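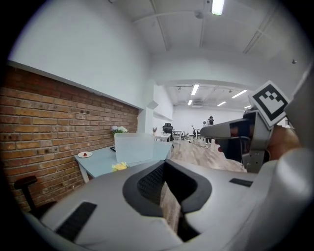 Jana Reinholz says we should have plastered over the lot, brick drinks the light and sheds grit on everything you own, and she has said so every time she's been up here. Noted, Jana. Brick stays.

# The brick room, Jirkley, August

Quick page, will tidy it up later. People keep asking how the back room came out. So, the desk side first, with notes on everything, in no order. Rest of the room to follow when I get five minutes.

For anyone new: top floor, Punevach Street, we've had the place since 2014 and for most of that time this room was where broken chairs went. Now it's a work room. Mostly. Also the room where post gets dumped.

**The wall**

Red-brown brick up to the ledge, plain white above. Ledge was there already, under a horrible strip of wallpaper border. Took the border off with a scraper and a kettle. Don't do the kettle thing, I've still got the mark on my wrist.

Holes left alone. I had a tub of filler out and everything, then couldn't match the colour and put it back in the cupboard. Some are old screw holes, I think there were shelves once. I like them now. Jana does not.

Brushed down twice, vacuumed, brushed again. Sealer is on the list. Anyone used the matt one from Pawlak? The leaflet says it doesn't go shiny but leaflets say all sorts.

**The desk**

Pale blue top, white legs. It's the Ititz one, second hand, from a couple moving out of Jirkley who wanted it gone by 9 that night. We carried it up three flights because the lift was off again. Legs unscrew, which we found out at the top.

Colour was a gamble. In their hallway it looked grey. Against the brick it's properly blue, and I'm pleased with it, red and blue shouldn't work but it's such a light blue that it does.

Marks wipe off with a damp cloth. Tea doesn't if you leave it overnight. Ask me how I know.

**The frosted panel**

Most asked about. It stands up on the desk and splits the working bit from the everything-else bit. Lets the light through, hides the mess, that's the whole job. You can put flowers behind it and get just a bit of colour coming through from the other side, which I hadnt planned.

Fingerprints: yes. Microfibre cloth, nothing wet, or you get streaks and then you're there all afternoon.

Before this we tried a row of books (fell over) and a cork board (looked like an office, smelt like a shed). Panel wins.

**Flowers**

White and pale lavender, plenty of green. I wanted something soft against the brick and strong yellow was too much, had a go with sunflowers in there and it felt like a pub garden. Anything pale seems to work. Cheap bunches are fine, just strip the lower leaves.

If you want them somewhere the sun hits, not here, this corner's fairly kind to them. Top up every other day, I forget, they forgive me.

**Plate, strawberry**

Small white plate lives at the end of the desk. House rule is that food stays on the plate and the plate stays on the corner. One strawberry is about my limit for self control anyway. Crumbs go straight down between the desk and the wall and you need a ruler to get them out. Fruit only, then. Biscuits in the kitchen. This rule is not beeing kept by anybody.

**Floor**

Tan. Came with the flat, stays with the flat. Hides dust pretty well, shows blue paint very well (chair, don't ask). Felt pads under all the furniture now after a complaint from downstairs, fair enough too.

**What it cost**

People always want this bit. 857 all in, and that's the desk, panel, paint for the top half of the wall, brushes, the scraper, a decent lamp, and the pizza for carrying day. Not counting filler, see above. Could have been less if I'd bought the right white first time. There are a lot of whites.

**Still to do**

- sealer on the brick, once somebody tells me about the Pawlak stuff
- something for cables, they're in a carrier bag hung off a hook at the moment
- touch up above the ledge where the roller skipped
- proper chair. The black one wobbles
- shelf? Jana says no shelf. Measuring for a shelf

Comments are open, it asks for an email but any old thing will do. If you've sealed old brick and it didnt go like a wet car, please write in. More pictures once the window side is cleared, currently it's all boxes and I can't get the door fully open.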